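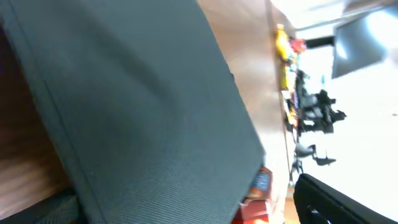 Fig. 1. Wrist view at the packing table, Sadwood site. Snack packages along the far edge, gripper finger at lower right.

Who Packs the Snacks? Automation and Leftover Work at a Small Packing Office
Term project report, Work and Technology seminar

1. Where we went

Sadwood sends boxes of snacks to offices that would like their employees to stay at their desks. The packing used to be done by whoever had a free hand, in the same room where the orders come in, and that meant the person answering the phone was often also the person holding the pretzels. In April the company started using a robot arm, which the staff call Yeon after the label on its software. We spent 12 afternoons there, mostly sitting where we were told to sit.

Our question was a plain one. When the arm does the picking, what do the people do? The brochure from the installer, Skonilora, answers this with the phrase "higher-value tasks." We asked the staff to name some. There was a pause.

2. How we collected material

We kept a diary of each visit and noted every time a person stopped their own work to do something for the arm. We wrote down 189 of these stops. We also handed out a short survey, lost part of it under a pile of invoices, and handed it out again. The views from the arm's wrist camera were useful for seeing the table the way the arm sees it, from close up and at a slant, with the dark fabric taking up much of the view and the packages pushed into a tight row at the far side. In Fig. 1 the office behind the table is mostly white glare, apart from the monitor and the chairs. One packer looked at it and said it explained a lot.

3. What changed

The job nobody had before is laying out. Packages have to be put in a row before the arm can work through them, and a row that suits a person does not always suit Yeon. Shiny bags are the main complaint. Staff now talk about bags the way gardeners talk about slugs.

Laying out and straightening made up 49 of the stops. Most of the others were small: nudging a box, moving a chair, closing a blind, pressing the button that says the last button was pressed on purpose. None of it appears in anyone's job description. We checked, and the descriptions were last edited before the company sold snacks.

The order desk changed too. Orders go through a program called Drultus, which wants them in batches, so the old habit of squeezing in a late box for a regular customer has nearly died out. Two people told us they missed it. One said she still does it by hand after four o'clock and asked us to keep it vague, so we will.

On a busy day the office ships roughly 200 boxes. Staff agreed that their wrists and shoulders hurt less than they did last winter. They did not agree on whether they were less tired. Several described the new kind of tired as "listening tired," meaning that you do your own work with one ear on the arm in case it goes quiet.

4. What we make of it

We came in expecting to write about lost jobs. During our visits no one was let go, though one part-time opening was left unfilled, and we were not able to find out whether the arm was the reason. Management said it was the budget. The budget also contains the arm.

The bigger change was in who gets interrupted. The two people sitting closest to the table handled most of the stops, simply by being close. They have become the robot's assistants by seating plan. We suggested taking turns, and the manager liked this so much that she wrote it on the whiteboard, where it was on our last visit.

5. Limits

This was one office with one arm, and people straighten their backs when students with notebooks walk in. We also ate a fair amount of the stock, which was offered.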